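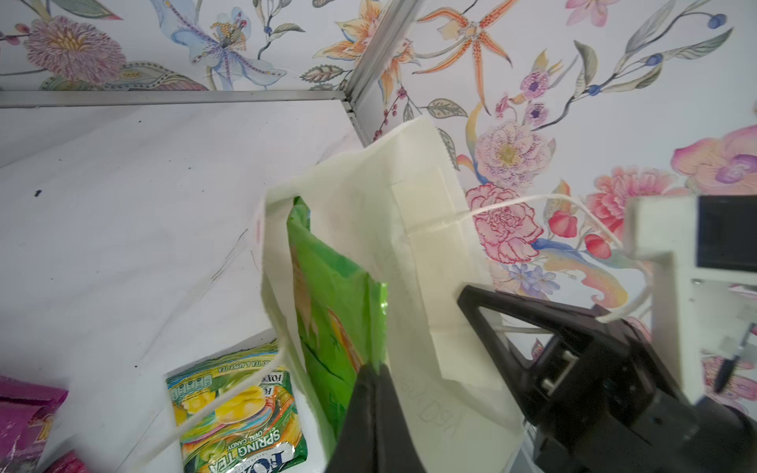 Every September I start getting ready for the long train ride up to Talow, and every September I pack far too much food. My mother did the same (five hours on a train and she'd bring enough for a week!). These days I try to keep it to one white paper bag with cord handles, and something crinkly in a bright green package goes in whether I need it or not.

The Wednesday train is the quiet one, and I like it best. 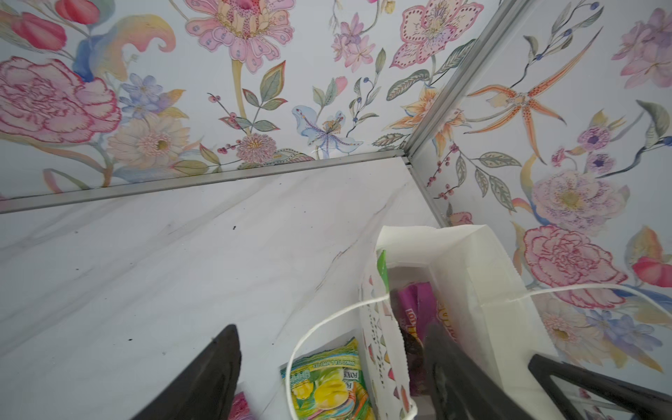 My aunt's house in Besson was always the halfway stop, and she'd have soup on before we had our coats off. She loved flowers on a wall, big painted-looking ones like these, and I still go soft whenever I see that kind of paper.

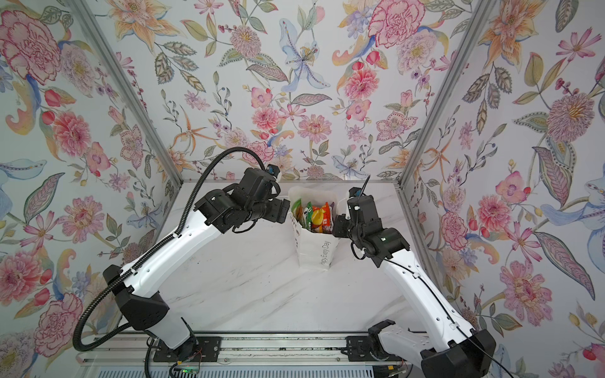 Page 5 of 42

Anyway, the soup. She used leeks, more butter than I'll admit to, and a heel of old bread stirred in at the end. I'm making it again tonight.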